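To: cell-maintenance list
From: Indira Kurian, Equipment Support, Groline
Date: 22nd March
Subject: Re: Table 6, finger pads, cable routing and the inspection interval

Dear colleagues,

Thank you to those who replied to the notice on Table 6. I am answering Mr. Manalastas on the list, as his questions apply to every station that uses the paired hand-held grippers. His message is quoted in part.

Ramil Manalastas wrote:

> The February revision of the setup sheet tells operators to check the finger
> pads "regularly." My team would prefer a fixed interval. At present one shift
> checks at every start and the other checks when something slips.
>
> We also need a ruling on three further matters:
>
> 1. Whether the gripper cable goes over the forearm or under it. The sheet
> says "along the arm" and both readings are in use.
>
> 2. Whether a pad with a lifted edge may be glued back down, or must be
> replaced. Stores has questioned the number of pad sets we draw.
>
> 3. Whether the linkage bushings are ours to service or must go back to the
> bench at Onis.
>
> Finally, Érica Seixas has asked that the test items be named in the sheet.
> She has seen stations accepted on a single rigid box, and the same stations
> then failed on cloth the next morning.

I will take the cable first. The ruling is that it runs over the forearm, on the upper side, and then down and away from the table on the operator's own side. The two cables must never cross in front of the operator. The sheet was written when the cables were shorter and left the choice open, and that wording will be withdrawn. 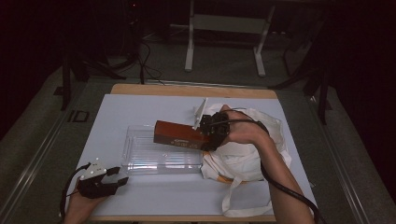

Table 6 was put back into service under the revised setup procedure, which is to be followed in the same order at every station. The operator first clears the connectors and confirms that each gripper opens and closes over its full travel without load. The cable is then laid and secured, and the operator reaches to all four corners of the table before any item is handled. The right-hand cable should sit as it does at Table 6, along the top of the forearm, where it stays clear of the box in the fingers and of the bag lying beneath the arm. If the cable pulls tight at the far corners, the slack is to be taken from the equipment stand and not from the wrist end. Tripod legs and floor rails are to be checked for trapped cable before the operator takes position.

On the test items, Ms. Seixas is correct and her request is accepted. Acceptance of a station will now call for one rigid box, one shallow clear plastic container and one cloth item with handles. The box is to be clamped and held level above the table. The container is to be picked up by one wall. The cloth item is to be gripped at an edge, lifted and set down again. A station that passes the first two and fails the third is not accepted. Altıntaş and Zenum, the two sites that share our spare parts, have been sent the same list so that results can be compared.

With regard to the interval, pads are to be inspected at the start of each shift and again after every 90 minutes of handling. The second check need not take the station out of use. The operator opens the gripper, turns the fingers toward the light and looks at three places: the working face, the upper edge and the lower end of the finger, where old tape tends to gather. Any fibers or tape hanging from the finger are to be trimmed at this check. Loose material of that kind catches in woven cloth and has been the cause of several drops logged as operator error.

Aparecida Bastos examined the finger pads and recommended that scuffing alone should not be a reason for replacement. I have adopted her recommendation. A scuffed pad still holds cloth well, and in her trials it held better than a new one on coarse weaves. What matters is whether the pad moves on the block.

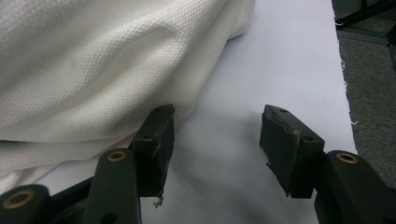 A pad is therefore to be replaced when it shifts under thumb pressure, when a tear reaches the working face, or when the lifted edge is long enough to admit the tip of the feeler strip supplied in the kit. Until one of these conditions is met, surface wear is to be recorded and the gripper kept in use. Gluing a lifted edge is not permitted. The adhesive runs to the front of the pad, hardens there, and leaves a slick patch that cannot be seen in ordinary light. Both fingers of a gripper are to be changed together, even where only one pad has failed.

The photograph of the fingers against white waffle cloth will go into the revised sheet as the reference for wear. Readers should note the peeling pad and its rubbed, lighter rim on the right finger, and the small frayed tuft at the bottom of the left one. The first is to be tested with the feeler strip. The second is to be trimmed before the gripper is used again.

As to stores, Tomos Gough has confirmed that 90 pad sets are held. He has no objection to the present rate of use provided that each withdrawal is entered against a gripper number. Entries that give only the table number will be returned.

The brass bushings in the linkage arms remain the responsibility of the bench at Onis. Stations may wipe them with a dry cloth and may check them for side play with the gripper switched off. Stations may not oil them. Oil travels down the linkage to the pads, and two pairs of pads were lost in February for that reason. Where side play can be felt, the complete gripper is to be tagged and sent to Onis with its cable attached, so that the connector can be examined at the same time. The bench asks for nine working days. A station with one gripper at the bench may continue single-handed work but is not to borrow the matching unit from another pair, as the two are calibrated together.

One point was not raised by Mr. Manalastas but has come up at two other stations. The white work surface should be checked at its edges when the table is cleaned. Where an edge has become ragged, cloth items snag on it during the set-down and the fault is then reported against the gripper. Please replace the surface before opening a gripper report of this kind.

The amended setup sheet will be issued once Ms. Bastos has approved the wording on pads. Until then, this message may be printed and kept with the station log. Corrections should be sent to the list and not to me directly, so that all stations see them.

Respectfully,

Indira Kurian
Equipment Support
Groline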